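Forum » Eigenbau und Werkstatt » Roboterarme

Thema: Wäsche falten mit Selbstbauarm, Greifer rutscht am Saum ab

uditov
10. Oktober 2024
Moin zusammen, ich baue seit dem Frühjahr an einem Arm, der bei uns in der offenen Werkstatt T-Shirts falten soll. Gelenke sind gedruckt, Servos seriell am Bus, Reichweite 580 mm ab Sockel. Kamera sitzt am Handgelenk und schaut zwischen den Fingern durch. Ansteuerung läuft über einen alten Bürorechner unter Linux.

Das Anfahren klappt inzwischen brauchbar. Was mir Kummer macht, ist das Zupacken am Saum. Die Finger laufen spitz zu und sind aus hartem Filament. Wenn ich von oben komme, schieben sie den Stoff vor sich her, bis eine Welle entsteht. Manchmal ist die Welle zwischen den Fingern, manchmal daneben. Gehe ich tiefer, drücke ich in die Unterlage und der Servo geht in Überlast.

Ich fange immer an der Ecke an, wo Seitennaht und Saum zusammenkommen. Da liegt mehr Stoff übereinander und die Finger haben etwas zum Anpacken. Mitten am Saum habe ich es auch versucht, das war deutlich schlechter.
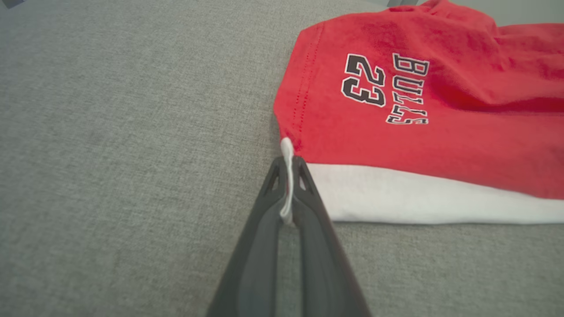

Den Greifstrom habe ich auf 352 mA begrenzt. Darunter rutscht mir der Stoff beim Anheben wieder raus, darüber wird der Servo nach einer Viertelstunde zu warm. Frage an die Runde: Fingerspitzen bekleben, andere Form drucken, oder liegt es an der Unterlage? Für Trikots mit Aufdruck wäre ich auch für Erfahrungen dankbar, die verhalten sich anders als normale Baumwollshirts.

Posex
Ganz klar die Unterlage. Polsterstoff gibt nach und hat Struktur, da bleibt der Saum hängen, bevor du ihn zu fassen kriegst. Leg eine glatte Platte drunter, Sperrholz oder Küchenrückwand, dann siehst du den Unterschied sofort.

fernby
Sehe ich genau andersherum. Auf glatter Platte ist mir der Stoff einfach weggerutscht, sobald ein Finger drankam. Ich brauche etwas, das gegenhält. Bei mir liegt Moosgummi, 4 mm, das darf der Finger ruhig ein Stück eindrücken. Damit kommt er unter die Kante, und der Servo bleibt im grünen Bereich.

Posex
Moosgummi ist aber auch eine ebene Fläche. Ein Sofapolster ist das nicht. Dann stimmt die Höhe an jeder Stelle ein bisschen nicht und die Kalibrierung ist für die Katz.

fernby
Die Höhe stimmt bei Wäsche sowieso nie. Ein Shirt ist an der Naht doppelt so dick wie daneben, und Falten hat es auch noch. Wer sich auf einen festen Z-Wert verlässt, kommt nicht weit. Langsam absenken, Strom mitlesen, bei Anstieg stoppen und ein kleines Stück zurück. Erst dann schließen.

Ayten Sarıgül
Ich würde zuerst an die Finger gehen. Hartes Filament auf glattem Saum hält schlecht, egal was drunter liegt. Bei mir haben Streifen aus einem alten Fahrradschlauch geholfen, mit Sekundenkleber auf die Innenseiten. Nur vorne, die letzten 3 cm. Wenn man weiter nach hinten klebt, schließt der Greifer vorne nicht mehr richtig.

Zum Aufdruck: Flockdruck und dicker Plastisol machen den Stoff steif. Das Stück kippt dann beim Anheben als Ganzes um und fällt nicht. Faltlinie möglichst neben den Druck legen. Geht bei großen Rückennummern natürlich nicht immer.

uditov
Danke euch. Stromüberwachung beim Absenken habe ich noch nicht drin, der Bus liefert die Werte aber. Das baue ich als Erstes ein. Fahrradschlauch liegt hier auch genug herum.

@Posex: Platte probiere ich trotzdem, kostet ja nichts. Das Polster hätte ich gern behalten, weil das Ding später auch bei Leuten zu Hause laufen soll und da liegt die Wäsche eben auf dem Sofa.

Posex
Dann erst auf der Platte zum Laufen bringen und danach aufs Sofa. Sonst suchst du zwei Fehler gleichzeitig.

fernby
Oder gleich auf dem Sofa, dann muss man nicht alles zweimal abstimmen. Aber gut, da werden wir uns nicht einig. Mit welcher Rate liest du den Strom aus? Unter 50 Hz wird es beim Absenken knapp.

uditov
Momentan 30, der Rechner schafft wegen der Bildverarbeitung nicht mehr. Ich könnte die Servos auf einen eigenen Mikrocontroller legen und nur die Zielwerte rüberschicken.

Ayten Sarıgül
Mach das. Den Stopp beim Absenken würde ich sowieso auf den Controller legen, dann hängt er nicht an der Kamera. Meinen Code dafür kann ich dir schicken, ist nicht schön kommentiert, läuft aber. Schreib mir eine PN, welche Servos du genau hast.

uditov
PN ist raus. Im November haben wir Werkstatttag, bis dahin hätte ich gern ein Shirt komplett gefaltet. Ich melde mich, wenn die Schlauchstreifen drauf sind.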